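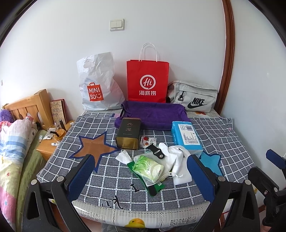
Carrier bags along the back, towel in front with a few bits before it.

Do you need to line a box with a towel for small travel bits?
Asked May 28, 2019

I keep the small stuff for trips away in one place: pouches, sachets, a tin, a blue plastic packet with a label I can't make sense of. The bags at the back are what I'd normally use, a red paper one with rope handles, a white plastic one and a grey Nike one.

My sister-in-law swears by lining a container with an old bath towel and standing everything up in it. She got this from a page on the Drollumach site which claims it "cuts packing time by up to 18 minutes". Eighteen minutes off what? It doesn't take me that long to pack. I tried it with a purple towel and I can't decide if it's any better or just a towel in the way. Does anyone do this and stick with it?

hallmoth
I did it for a year and I'd say it's half a good idea. The towel stops tins sliding and knocking into things. It does nothing for sorting. Small packets work their way down into the folds and you find them in July.
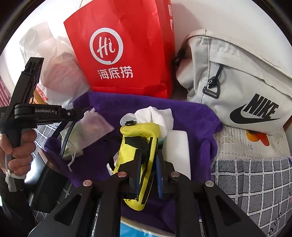

Pouches are what did the sorting for me, one for wires and one for wash things, and they'd do the same in a shoebox. If you keep the towel, fold it over the rim and pin or clip the corners, or it slumps inwards every time you pull something out. Mesh for anything you want to see, thick fabric for anything that leaks or scratches. I wouldn't buy a special liner. Munon do one and it looked like a flannel with a hem to me.

Salgado_172
just use the nike bag, its got a zip

pebbledash
Not convinced by the reply above. A zip bag is fine for carrying but you end up tipping it all out to find a plaster. I'd skip the paper one too, the handles on mine gave way on the stairs. Stiff box, no towel, tall things at the back. As for the 18 minutes, that page also sells the boxes, so make of that what you will.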